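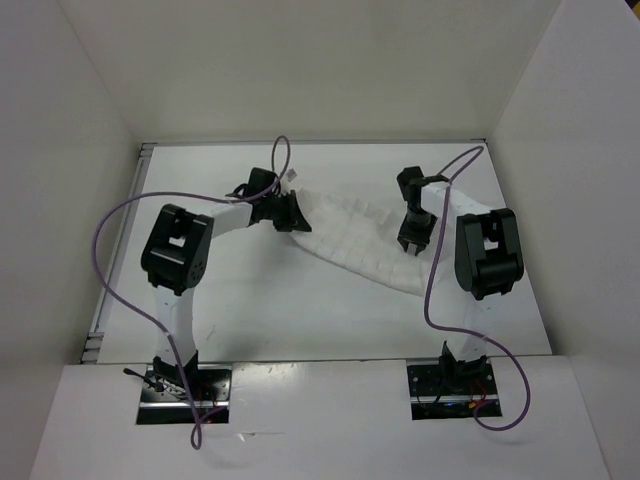
Home | Modules | Handouts | Safety | Contact

Module 4 Handout: Good Practice at the Two-Arm Bench
Palacios Technical Institute, Robotics Teaching Laboratory
Issued September, by the Laboratory Teaching Office
7 min read

1. Scope

This handout sets out the working rules for students using the paired tabletop arms in the Trurnura laboratory. It applies to all sessions in which soft goods such as cloths, towels and mats are handled by two arms at once. Students are expected to have read it before their first bench session. It supplements the general laboratory safety rules, which continue to apply in full.

The rules in Sections 3 through 6 are local rules of this laboratory. They do not replace a risk assessment, and they should not be carried over to larger machines without review by a member of staff.

2. Terms used

Bench: the enclosed work area, including the tabletop, the walls and the front panel.
Workpiece: the item being handled.
Start pose: the position of both arms when a trial begins.
Trial: one attempt at a task, from start pose to stop.
Stop: any halt of the arms, whether commanded by the operator or by the software.

3. Before power is applied

3.1 Two students are assigned to each bench. One is the operator and the other is the observer. The observer does not use the keyboard and keeps a hand near the stop button.

3.2 Check that both base plates are firmly fixed. A base that moves under light hand pressure is to be reported and the bench taken out of use.

3.3 Follow each cable along its full length by eye and by hand. A cable must have enough slack for the full travel of the arm, and it must not pass between the gripper fingers or beneath the workpiece. Loops that hang over the front panel are permitted, provided that no one leans on them and no chair is placed against them.

3.4 Remove tools, pens, cups and loose screws from the tabletop. Jewelry and lanyards are removed and long hair is tied back.

4. Preparing the workpiece

4.1 Cloth is placed within reach of both grippers. For the folding and spreading exercises it may be laid flat or left crumpled, as stated on the task sheet. Students should not tidy a crumpled cloth to make the task easier.

4.2 Where the cloth and the tabletop are of similar color, the operator confirms on the monitor that the edges of the cloth can be told apart from the table. Texture and shadow may be enough for this. If they are not, the lighting is adjusted and the change is entered in the log.

4.3 Hands are clear of the enclosure before the arms are enabled. The operator says "enabling" aloud and waits for the observer to reply.

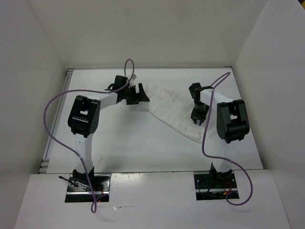

Figure 1. Right gripper over a quilted white cloth, left gripper near its edge. Note the cable loops on the outer side of each arm (see 3.3).

5. During a trial

5.1 Approach speed is limited to the value on the task sheet. Students may lower it but may not raise it.

5.2 When both grippers hold the same cloth, neither arm is to be moved away from the other in manual mode. Pulling a cloth tight between two arms places a load on the wrist joints that the software may not report.

5.3 No one reaches into the enclosure while the arms are enabled, even when they are still. An arm that has paused may start again without warning.

5.4 If a cable catches, stop the trial. Do not attempt to free it by driving the arm backward.

6. Records

6.1 Each trial is entered in the Lostholm log, including trials that were stopped early. In the last teaching period 171 trials were run and 168 were entered. The three missing entries could not be used in the class report.

6.2 Each entry gives the bench, the task sheet, the starting state of the cloth, the result and the reason for any stop.

6.3 Log files are saved to the Festik folder before the bench is handed over.

Reading for next session: task sheets 4A and 4B, and the notes on gripper force. Bring a signed copy of this handout.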